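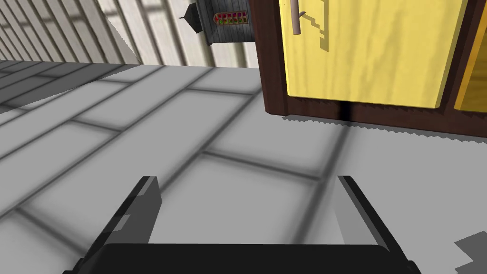
*Word count: 395 (excluding references and appendix)*

## Drying behaviour of floor grout at two mix ratios

Sushil Pathak
October 1, 2023

### 1. Background

Cement grout between floor tiles shrinks as it dries. If too much water is added to the mix, the joint can sink below the tile edge or form hairline cracks. Packet instructions usually give a range for the water content, and the person doing the work picks a value within it, often by eye. The aim of this project was to compare the two ends of that range on small test panels and record the difference in mass loss and cracking.

### 2. Materials

The grout was a grey cement powder sold under the name Rarkisora. All powder came from the same bag. Tiles were unglazed on the back and laid on backing board supplied by Ahuja. Tap water was used throughout and left to stand in the workshop overnight before mixing.

A total of 16 panels were made, half with the low-water mix (A) and half with the high-water mix (B). Mean panel mass before grouting was 745 g.

### 3. Method

Panels were grouted in one session in April. Each batch was mixed by hand, left to rest, and stirred again before use. Joints were filled with a rubber float held at a slant and wiped with a damp sponge. The same person did all the wiping, as sponge pressure affects how much grout is pulled from the joint.

Panels were stored flat on open racks in the Grosden workshop. They were weighed once a day at the same hour on a bench balance. Cracks were looked for with a hand lens under a side lamp, and a joint was marked as cracked if a line could be followed across its full width.

### 4. Results

Mix B lost more mass than mix A on every day of the test. Most of the loss in both groups took place early, and the curves were nearly flat by the end. The heaviest panel after grouting was 1,195 g, in group B.

Full-width cracks were found on 2 panels, both in group B. Joint colour was also less even in this group, with paler patches near the corners.

### 5. Sources of error

Room humidity was not controlled. The racks nearest the door may have dried faster, and panels were not rotated. Residue left on the tile face after wiping was included in the panel mass. Wovunska, the balance maker, advises a warm-up period before use, and this was missed on the first day. The first-day readings were kept in the data set but marked with an asterisk in the appendix.

### 6. Further work

A repeat with sealed tile edges would remove water uptake by the tile from the mass readings. Joint width should also be varied, as only one spacer size was used.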